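My sourdough starter turned 3 in February and I still get a kick out of lifting the lid every morning. I keep it on rye from the Maltent mill, and wow, does it climb!

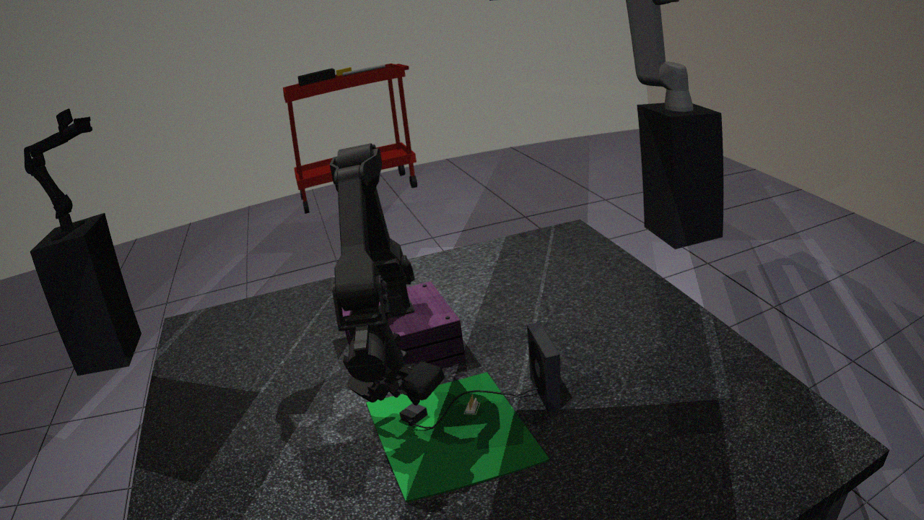

Last updated: 2025-11-27

The big change lately is a long, cold proof. I used to bake the same evening, but now the dough sits in the fridge for 17 hours and the flavor is so much deeper (a bit like the loaves at Pacheco, the bakery I loved when I lived in Trumside). The crust blisters all over, too!
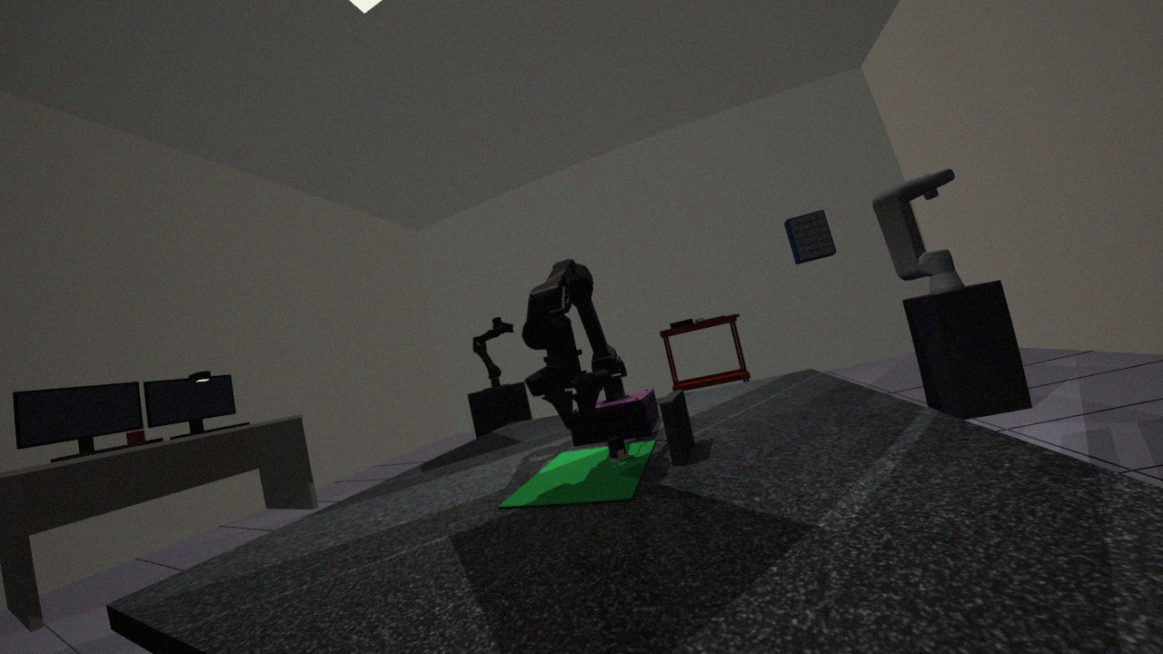 I also cut the salt a little and stopped kneading. Four gentle folds, then I leave it alone. Next up is a seeded loaf with toasted sunflower and plenty of caraway, and if it comes out well I'm taking one to the Lomby bread swap.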